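Kudance: Teaching a Two-Arm Table Robot by Remote Control
Student project report, Oston workshop course
Author: Đinh

3. Collecting the demonstrations

We started in May with hand guiding. One of us held the arm by the wrist and walked it through the motion while the joint angles were saved. This worked for one arm. With two arms it was awkward, because each arm needed both of a person's hands, and our bodies kept blocking the view of the table. After 17 recordings we dropped it and switched to remote control.

For remote control we used a pair of small leader arms from the Curkel kit. The operator moves the leaders and the arms on the table copy them. The delay was short enough that most of us stopped noticing it after the first session. Grip force was harder. The leaders give no feedback, so new operators squeezed too much and soft items got dented.

Our task was to move produce into a basket using both arms. We kept 132 demonstrations out of a larger set. A recording was thrown out if the operator dropped something, paused for more than 9 seconds, or let a cable catch on an arm. The last one happened more than we expected — the fix was a longer loop and a strip of tape at the elbow.

4. Table layout

The same workspace was used for every run. Items could be shifted between runs but had to stay within reach of at least one arm. We left the tray and dishes on the table so the arms would have to work around things that are not part of the task.

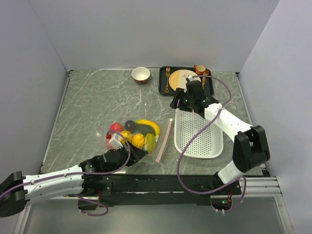
Figure 2. Both arms over the table, with the left gripper at the fruit and the basket still empty.

5. Problems

The banana was the worst item. Operators picked it up at different points along the curve, and the trained policy seemed to average them and close on nothing. We wrote a rule to grip it near the middle and recorded those runs again. Round fruit was easier, although it could roll if a finger touched it early.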